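Ren planner gallery: simulation renders, July build

Skelamska is a small group that writes motion planning and control software for single-arm assembly cells. Ren is our planner. It takes a task written as a short list of steps, a model of the bench and the parts, and a camera view, and it produces joint trajectories that the arm controller can run. Most of our testing happens in a simulator we call Dudatura, and the renders on this page come from it.

The bench task used for this build is called Nakar. It has 22 steps. Some are pick-and-place moves with small parts, some are insertions, and some involve a container of liquid that has to stay upright. We run every step from randomized start positions, and a full test pass is 371 episodes. The hall around the table is there to give the perception code a busy background, with uneven light and a lot of objects that have nothing to do with the task.

Everything shown was rendered on one workstation. Shadows and surface grain are left on, because the detector did worse on real benches when it was trained on clean images.

Bench overview. The arm is on its wedge base, with the gripper open and pointing down over the right part of the assembly. Loose parts lie on the wood around it, including the red knob with the black shaft and the short black nut.

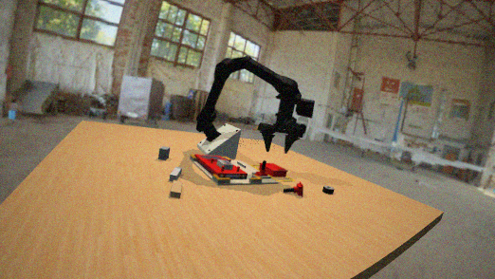 How does the planner decide which loose part to pick first?
It follows the order in the task file unless a part is blocked. When a part is blocked, Ren looks for the next step that does not depend on it and moves that step forward. The reordering is written to the log, so a run can be compared with the original list afterward.

Notes on the overview setup:

Part positions are drawn from a seed stored with each episode. Any episode can be replayed from its seed and the task file, and the replay gives the same trajectories on the same build.

Collision checking uses simplified shapes. The arm links are capsules and most of the parts are boxes or cylinders. The knob is the exception and has its own mesh, as a cylinder around the whole head made the planner reject grasps that were fine.

The controller runs in a separate process from the planner. If the planner is slow, the arm holds its last position. We had 11 timeouts in the previous build, all of them in insertion steps. The cause was a search setting that let the planner keep refining a path it had already accepted. That setting is now off by default.

The perception node publishes a pose and a confidence value for each part. Parts below the confidence limit are not planned for. The arm moves to a second viewpoint and the detector tries again, up to 4 times per part. After that the step is marked as failed and the run goes on to the next one.

Close view at the cup. The fingers are open below a clear cup with yellow edges and red liquid in it. To the right is the pale panel with the black knob on its small red block, and past that the larger red housing.
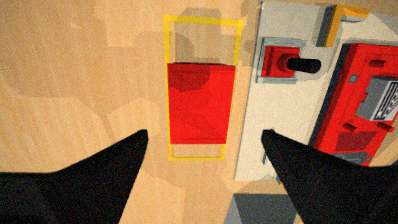

What changes in the planner when the object being moved holds liquid?
Ren adds a tilt limit and a lower acceleration limit for as long as the object is in the gripper. Both values are set in the task file. The tilt limit is treated as a hard constraint, so a path that breaks it is thrown out. The acceleration limit is applied later, when the path is timed.

Notes on the close view setup:

Clear objects are hard for the depth code. Depth values behind the cup walls are masked, and the cup pose is fitted from its edges in the color image. The fit is checked against the table plane before it is passed to the planner.

The liquid in Dudatura is a simple model. It is good enough to tell a steady move from a rough one, but we do not use it to measure spill volume.

Grasp width is set from the fitted cup size plus a margin. The fingers close under force control, and the target force is another value in the task file. Changing it does not require a rebuild.

Known problems in this build:

The viewer sometimes draws the planned path one step behind the arm. The recorded data is correct and only the display is off.

Loading a task file with a missing part name stops the planner without a useful message. Run the file checker first. It prints the line number.

Replays made with the May build will not load. The seed format changed in June, and there is a converter script in the tools folder.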